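How to get your throwing arm back after a long lay-off

I hadn't thrown a football properly for the best part of two seasons when I signed up for the Zernport flag league, and my first session was a disaster. I went straight to long balls, felt great for ten minutes and then couldn't lift a kettle the next morning. So this is the way I do it now (and the way I wish I'd done it then!).

Start on one knee. Throwing knee down, other foot flat, partner 12 yards away. You can't use your legs, so you'll feel straight away if your elbow is dropping. Keep the ball up by your ear and let the wrist finish towards your target. Nice easy spirals, no zip on it yet.

Once those feel smooth, stand up and do the same thing with your feet still. Then add a 2-step drop. I do this on the Umatholm pitches on a Monday evening, when they're quiet enough that I'm not chasing my bad throws through someone else's match.

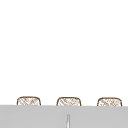 Keep count in a notebook. I got to 700 throws before I let myself try anything deep, spread over a good few weeks, and plenty of those were the dull kneeling kind. If the elbow grumbles, stop for the day. Stiff muscles are one thing, but a sharp pain on the inside of the joint needs a physio and a proper rest.

Moving targets come last. Ask your receiver to run short slants first and throw at the spot they're heading for, then try outs and corners. My timing was awful to begin with – half my passes landed behind people – and it took far longer to come back than the arm strength did.

I use a Fiore training ball, slightly worn, because new ones are slippery in the cold. Give yours a good rub down before you start and bring a towel if it's drizzling.

Related posts
Choosing a ball size for flag football
Zurnuvport winter tournament: what to pack
Five footwork drills for small gardens
Shoulder stretches I do before every match

Last updated: December

Contact | Copyright Zernport Flag Notes | Back to top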